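Bedspread

A bedspread (or coverlet, or counterpane if you're talking to my gran) is the top layer of a made bed, laid over the sheets and quilts to keep the dust off and make the room look finished. I've looked after the household textiles pages on this wiki for 13 years and this is still the entry I fiddle with most!

Size and fit

A spread should cover the mattress and hang down the sides. A coverlet is the shorter sort and stops well above the floor. Kjell Nygård, who wrote the first version of this page, treated them as one thing – I've split them, and he's forgiven me.

Velvety covers

These are the ones I love. The pile is soft and short, it shows every stroke of your hand, and it takes embroidery beautifully. Flowers are the usual choice, big peony shapes especially, often set inside a scalloped border in gold thread. Josiane Caron of Lestport has 2 in her spare room and swears by a cool wash, inside out, with no spin to speak of.

Making the bed

Pull the under layers flat first, then spread the cover from the foot end upwards. Pillows and spare quilts can sit at the head or on a ledge behind it if you've got one. Small things left on the bed (socks, cloths, folded bits from the wash) want picking up before you start, or you'll be smoothing over lumps all morning.

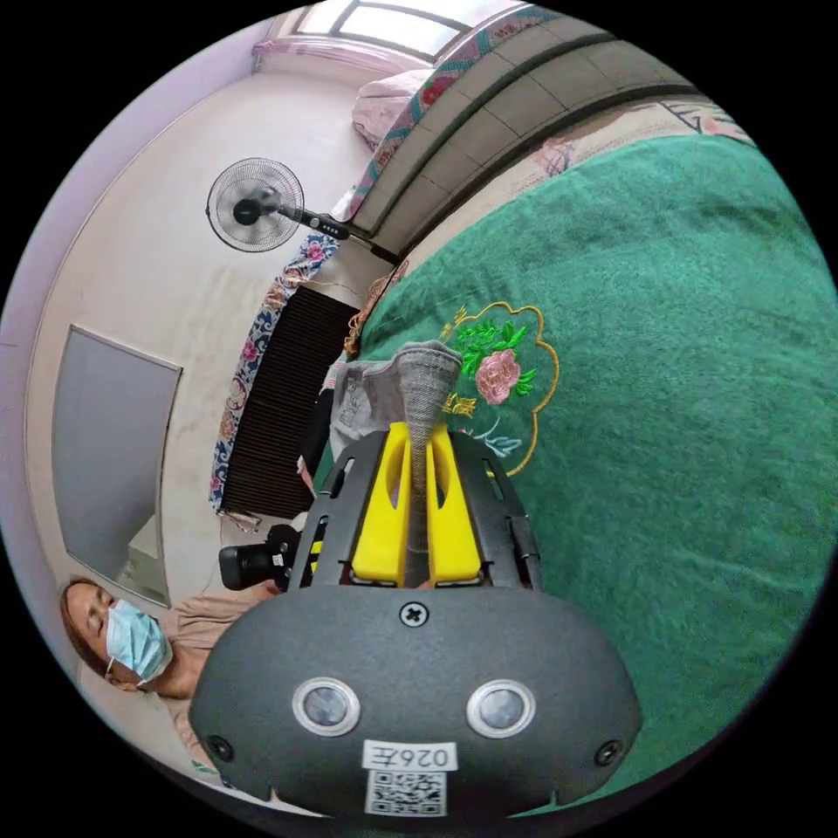

Storage is the other half of it. Fold velvety covers loosely with the pile inwards, and refold them along different lines every July – creases left in for years are very hard to shift.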